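4.2 Planning the Purchase

Equipment lists for tabletop manipulation tend to start with the arm and end with whatever money is left. We planned in the opposite order, and it worked far better than we had hoped. Zoltán Orbán drew up the first budget in February, beginning with the tasks: sorting blocks into slotted plastic baskets, moving baskets across the table, and clearing the surface between trials. Only then did we ask for quotes on grippers.

Two suppliers, Letitz and Tavares, offered grippers that met our reach and payload needs. The Letitz unit cost less to buy, but its finger pads had to be replaced every 6 weeks under our test load. Over a planning period of 12 months the two came out nearly even, and we chose Tavares for its shorter repair times.
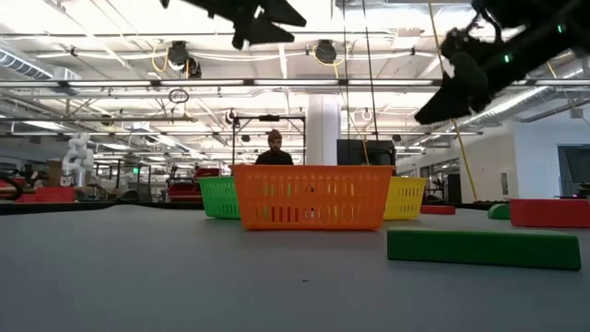

The props were the happy surprise of the whole exercise. Baskets and foam blocks took up 2 percent of the budget, yet they decided more about what we could study than any other line in it. Bright, plain colors made objects easy to tell apart, and a basket with slotted sides gives the fingers several places to take hold. We now set aside money for spares at the start - a cracked basket should never hold up a trial.

Figure 4. Tabletop work area with baskets and blocks.

Floor space and power were harder to price. Our Niltum planning sheet, last revised on 9th June, lists more than 40 items, and cabling alone fills a full page of it. We would gladly share the sheet with any lab starting out.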